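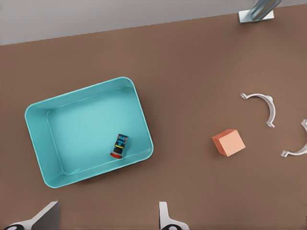
A teal tray with a small black cylinder lying inside.

Why Do Round Things Roll?

Have you ever put a crayon down on your desk, looked away for one tiny second, and heard it go tick, tick, tick onto the floor? Crayons do that, and so do marbles, oranges and cans of soup. It all comes down to shape!

A box sits on a big flat side, and to tip it over you have to lift part of it up. A can lying on its side only touches the table along one thin line, so even a little push (or a sneeze) can set it going. 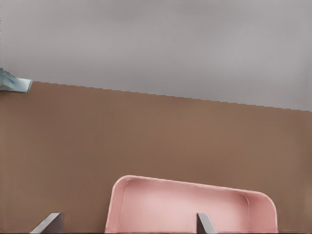

Slopes matter too. Gravity pulls everything down, and on a slope some of that pull points downhill — that's what gets a marble moving. Your kitchen table may look perfectly flat and still lean a tiny bit, and a marble will find that lean before you do.
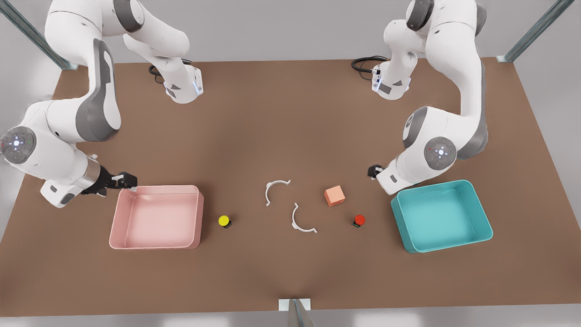 So what makes a rolling thing stop? Mostly it's the floor. A fluffy carpet squashes under a ball and slows it down, while a smooth wooden floor lets it go on and on. Try it with one ball and 20 gentle pushes, first on carpet and then on wood, and write down how far it goes each time.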